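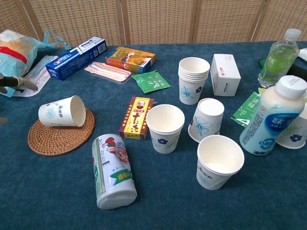 **Why do we use toothpaste? Isn't water enough?**

Water rinses away crumbs, but toothpaste helps scrub off the sticky stuff and makes your teeth tougher while you brush.

I used to think toothpaste was just mint-flavored foam (and I swallowed way too much of it when I was little, please don't copy me!). Then I started reading about what goes on inside a mouth, and wow, it's busy in there.

## Meet the sticky stuff

Run your tongue over your teeth first thing in the morning. Feel that fuzzy layer? It's called plaque, and it's made of tiny living things named bacteria. They love sugar. When you eat a cookie, they eat some too, and then they make acid. Acid slowly pulls minerals out of the hard outside of your tooth, the enamel. If that keeps happening in the same spot, you can end up with a little hole, or cavity.

Enamel is the hardest thing in your whole body, even harder than bone! But your body can't grow new enamel once it's gone, so it's worth looking after.

## What's in the tube?

Toothpaste is a mix. There's a very fine powder that does the rubbing, something soapy that makes the bubbles, and flavoring so you don't pull a face. Most kinds have fluoride too. Fluoride helps minerals go back into weak spots on your enamel before they turn into holes.

People were cleaning their teeth long before tubes came along. Over 2000 years ago, some of them used powders made from crushed shells or bones. Crunchy! I'll stick with mint, thanks.

## How I brush

I go for two minutes, morning and night. I split my mouth into four parts and spend 30 seconds on each one, humming the same silly tune every time. Small circles work well, with the brush tipped a bit toward the gums. The backs of the bottom front teeth are easy to skip, so I start there.

You only need a blob the size of a pea. Kids under three need even less, just a smear like a grain of rice. Spit it out when you're done, and don't swallow it.

## Try this with a grown-up

Put an egg in a glass of vinegar and leave it overnight. Vinegar is an acid, and eggshell has minerals in it that acid can eat away. Look for bubbles on the shell at the start, then check how it feels in the morning. Teeth aren't made of quite the same stuff as eggshell, but acid can wear them down too. Wash your hands after touching the egg, and don't eat it!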